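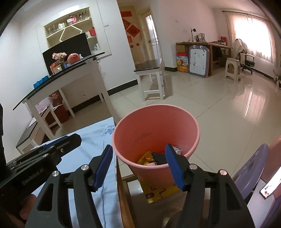

Figure 7. Jaws open, one on each side of the bin. Blue finger pads in view.

Section 7: Labeling your first clip in Rodeck

By now you should have a clip loaded and the timeline showing along the bottom. If the timeline is blank, go back to Section 6 and run the import again (I still forget to tick "build previews", and I wrote the thing).

We're going to mark when the jaws open, when they close, and what they're closing on. Povska, the planner, reads those marks and nothing else, so a sloppy label here turns into a sloppy grasp later.

1. Open the clip and drag the playhead to frame 1188. You want a moment like Figure 7, with both pads clear of the bin.

2. Press O. A green "open" flag drops onto the timeline. If it lands a frame or two off, nudge it with the arrow keys.

3. Pick the Target tool and draw a box around the whole bin, rim included. Go snug but don't fuss over single pixels.

4. Type a name for the target. I use plain ones like "pink bin". Keep the wrappers and packets inside it as part of the same target unless your task is picking them out — for that you want nested targets, see Section 9.

5. Draw the finger mask. Click once on each blue pad and Rodeck grows the mask outward over the black arm. If it spills onto the linkages, hold Shift and paint it back.

6. Step forward until the jaws close and press C. In my copy of this clip that's frame 1514, but go by what you see!

7. Hit Save, then Check. Check compares your flags with the jaw width log and complains if they're more than 19 frames apart.

Note: Background stuff like desks, benches and chairs doesn't need a label. The room filter drops it before planning. I labeled every single thing in my first few clips and it only made the files slow to open.

Note: Shiny floor tiles can fool the depth step. If you get a second, upside-down bin in the preview, turn on "Ignore reflections" and run depth again.

Caution: Don't rename a target after you've pressed Save. Povska keeps the old name and you end up with two bins in the plan. Delete the target and draw it fresh.

Caution: Undo only goes back to your last Save. There's no way around that in this version, sorry.

When Check comes back green, leave the clip open and go on to Section 8, Exporting to Povska.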